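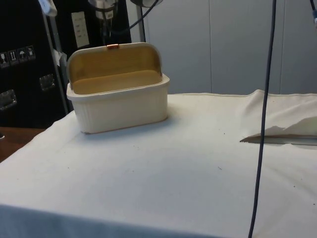 Dried blood spot banking, also DBS banking. Keeping small amounts of blood on filter paper for later genetic or protein testing. Blood goes on a card, dries flat, gets filed. Cards need to be kept dark and dry but the outer container matters less than people think: a cream plastic box with a hinged lid will do for short-term filing, provided each card is in its own sealed pouch with a drying packet. Long-term banks use freezers.

History

Early cards were read by eye or with simple growth tests. DNA work came later, once labs found that a small punch gave enough material to copy. In the Plirulcombe collection, set up by Annunziata Bortolotti and Ubaldo Testa, the first intake was 655 cards, most of them from newborns. Records on paper only, later typed up by Arturo Negri.

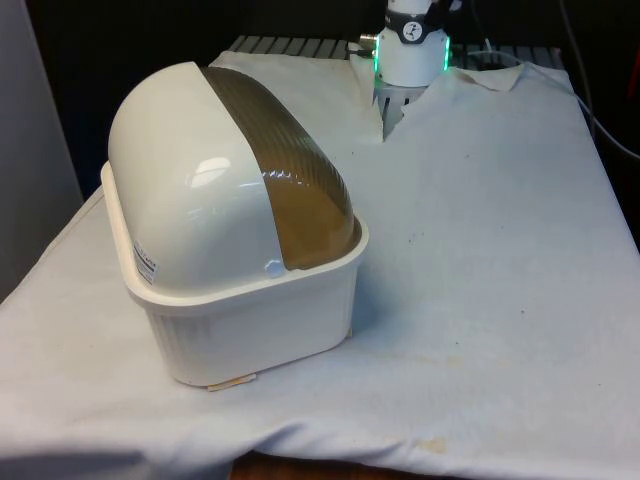
Negri's index also listed the card lot, wich turned out to be useful as lots differ in how fast blood spreads.

Method

Heel or finger prick. Drops fall on printed circles, one drop each, no layering. Drying is flat, in open air, at least 3 hours. Longer if the room is humid. A punch is taken from the spot, washed, then heated to free the DNA. The Skostix punch cleans itself between samples with a blank paper strike; the older Rinaldi hand punch has to be wiped. 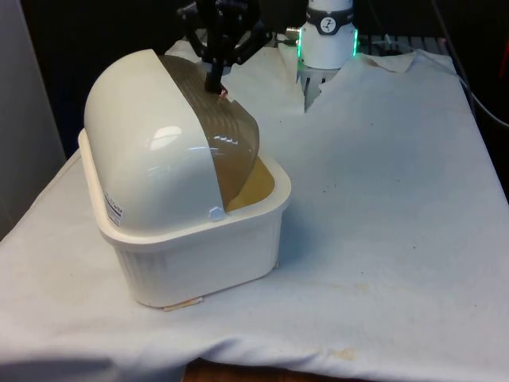 Carryover between punches is the usual worry. Most labs run blanks. A failed blank means the whole tray is repeated.

Limits

Red cell volume changes how far a drop spreads, so amounts measured from a fixed punch can be off. Amedeo Lo Presti's group compared spots with liquid blood and got matching gene calls in more than 80 percent of pairs, poor for clincal use. Later rounds used 2 punches per card. RNA breaks down faster than DNA and is not always worth trying. 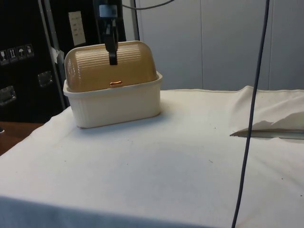 Plastic box with an amber-brown lid, tilted up.

Consent

Disputed. Many cards were taken for screening only and reused later. Arturo Cattaneo argued for fresh consent at adulthood. The Tidetti register does this by letter.

See also: Newborn screening; Biobank; Filter paper

Reference > Lab Methods > Sample Storage > Dried blood spot banking
Last updated 8/21/18
Print this page | E-mail this page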